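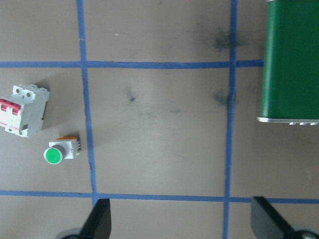

Unit 2: Sorting control components on a belt

Parts for the Volum panel exercise are sorted by type before wiring. Before sorting, breakers and push buttons may share a cell. Rated current is read from the breaker housing and entered on the sheet.

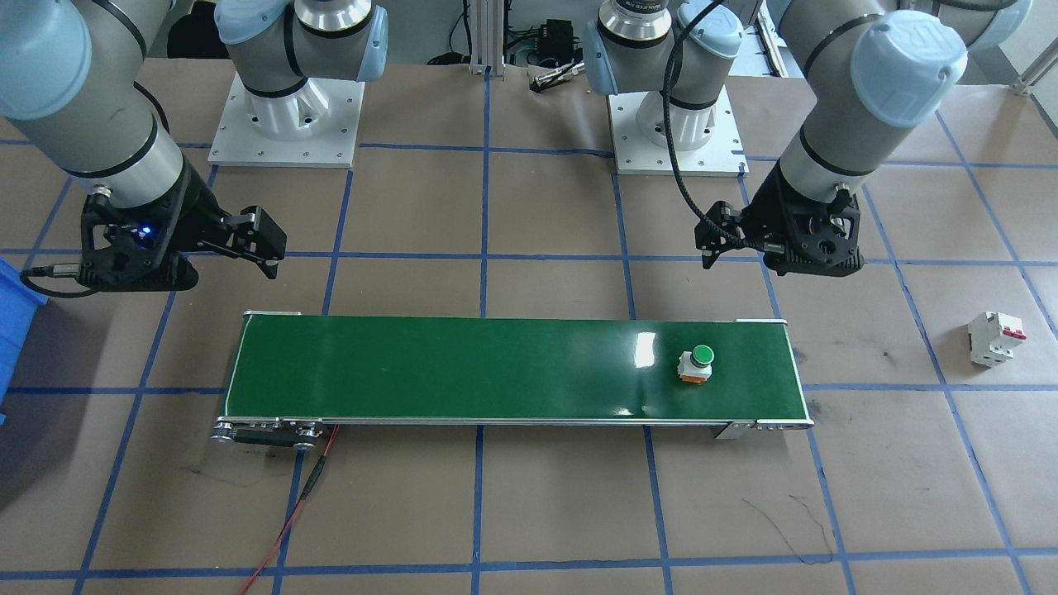 Belt transfer suits small parts with a stable face. Set the part down before starting the motor. A push button with a square base, like the green-capped one on the right part of the belt, should travel base down. Limit each run to 12 parts.
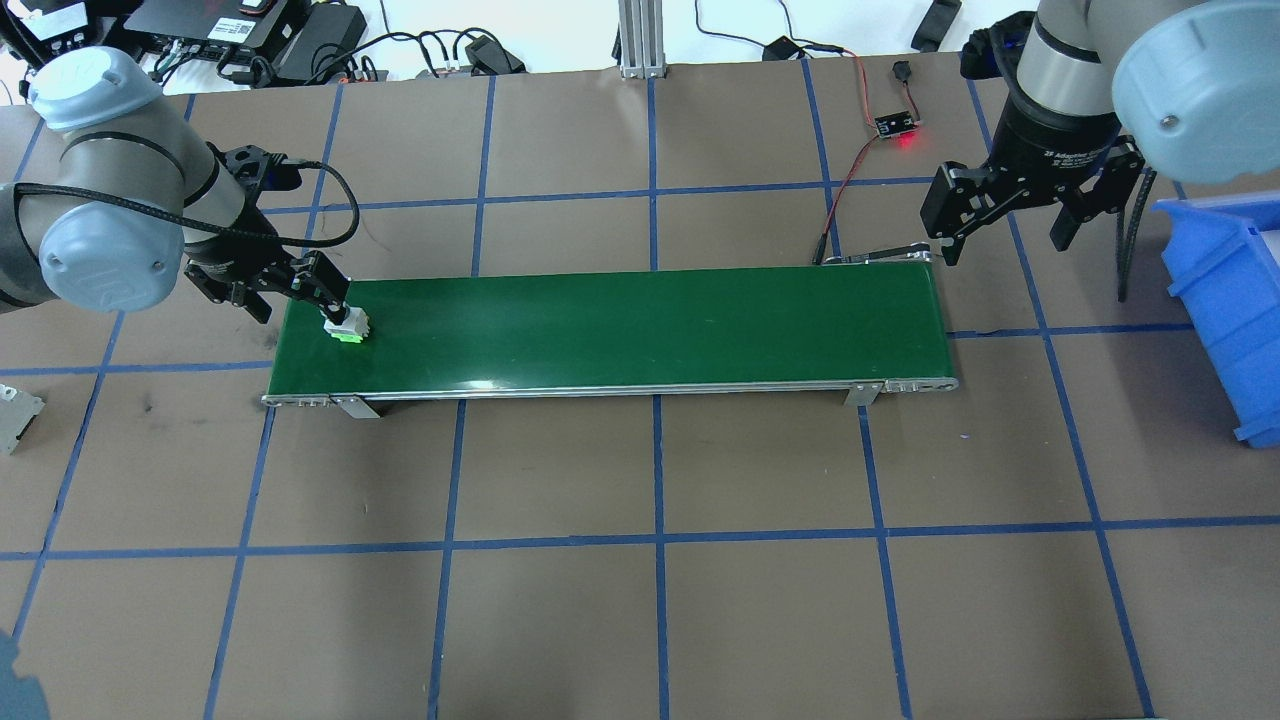

Uibo asks whether the breaker may share a run with the buttons. It may, if the sheet lists both types.

Exercise: draw the sorting sequence for a mixed lot.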